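Week 10 Notes: Household Water Use and Demand Management

These notes go with the lecture and the Clorken reading. They don't replace the reading. The assignment uses the same method as the worked calculation below, so go through it with a calculator before the tutorial.

Residential demand is usually split into indoor and outdoor use. Outdoor use is mostly garden watering, pools and car washing, and it moves with the weather. Indoor use is steadier. It follows the number of people in the dwelling and the fixtures they have, and it changes slowly as those fixtures are replaced. For planning purposes, indoor use sets the base of the demand curve and outdoor use sets the peak.

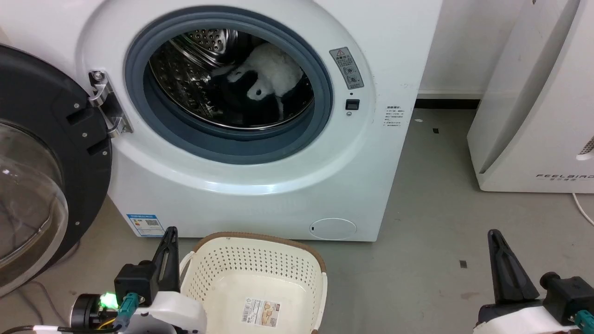
SECTION 2: END USES INSIDE THE DWELLING

The main indoor end uses are showers, toilets, laundry, taps, dishwashers and leaks. Each one is modelled as a frequency multiplied by a volume per event. Showers need a third term, duration, and the volume becomes a flow rate times minutes.

Laundry is the easiest to model. A machine does a whole number of cycles and the volume per cycle varies within a fairly narrow band for any one model and program. Front loaders tumble the load through a small pool of water at the bottom of the drum. Older top loaders fill the tub until the clothes are covered. Replacing one with the other lowers the volume per cycle but doesn't necessarily change the number of cycles. If the new machine has a smaller capacity, cycles per week may go up and part of the saving is lost.

Taps are the hardest. Some tap use is fixed by volume (filling a kettle or a sink) and some by time (rinsing, brushing teeth). A flow restrictor reduces only the second kind. Students often apply the full percentage reduction to all tap use and overstate the saving.

Worked calculation

The Orora case study covers a household of 3 people with a metered indoor use of 485 litres per day.

Per person use:
485 / 3 = 161.7 L per person per day

Indoor use over a week:
485 x 7 = 3395 L

Suppose a set of fixture changes cuts indoor use by 10 per cent.
Daily saving: 48.5 L
Weekly saving: 339.5 L
Annual saving: 48.5 x 365 = 17 702.5 L, or 17.7 kL

Keep the unrounded figure until the final line. Billing is in kilolitres, so report annual results in kL to one decimal place. Marks are deducted for mixed units.

SECTION 3: FROM ONE HOUSEHOLD TO A SUPPLY ZONE

A supply zone is an area fed through one bulk meter. The Pritchard zone has 1637 residential connections. If every connection made the saving worked out above, the daily reduction at the bulk meter would be

48.5 x 1637 = 79 394.5 L, or 79.4 kL

This is an upper limit. Three adjustments are needed before the figure can be used in a plan.

Uptake. Only part of the zone will take up a voluntary program. Households that join early are often already low users, so their savings tend to be smaller than the zone average.

Existing stock. Many dwellings will already have efficient fixtures. Savings can be claimed only where an inefficient fixture is removed.

Rebound. Some of the saving is taken back as longer showers or extra washing. The size of the effect is disputed. In the assignment, state the value you assume and show the result with and without it.

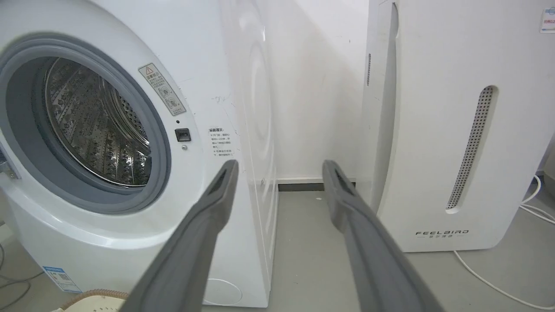 Leakage on the network side also needs to be kept separate. The bulk meter records everything that enters the zone, including water lost from mains before it reaches a customer. The difference between the bulk meter total and the sum of customer meters is non-revenue water. It contains real losses (leaks and bursts) and apparent losses (meter error, unbilled use). A household program doesn't reduce real losses on the mains, and lower flows at night can leave pressure slightly higher, which makes existing leaks run faster.

Minimum night flow is the usual check. Between midnight and early morning most customers are using very little, so a high reading at the bulk meter points to leakage. Be careful with zones that have shift workers, automatic irrigation or appliances on delayed start.

Pricing

Most utilities charge a fixed service fee plus a volumetric rate. With inclining block tariffs the rate rises once use passes a threshold. These are meant to discourage discretionary outdoor use, but a large household can cross the threshold on indoor use alone. Compare the Orora household with a single occupant using the same amount per person and note which block each one falls in. The Zenside tariff sheet is in the course folder.

For the tutorial

Read Clorken, sections on end-use measurement and peak factors.
Redo the worked calculation with leakage of your own choosing added to the indoor total.
Bring a recent water bill if you have one. Student residences are usually on a shared meter, so use the Zenside sheet instead.

Revised 21 April 2024

Related notes
Week 8: Reading a Bulk Meter Record
Week 9: Peak Factors and Storage Sizing
Week 11: Rainwater Tanks and Greywater
Assignment 2: Pritchard Zone Demand Plan

Contact the course office | Copyright and terms of use | Back to top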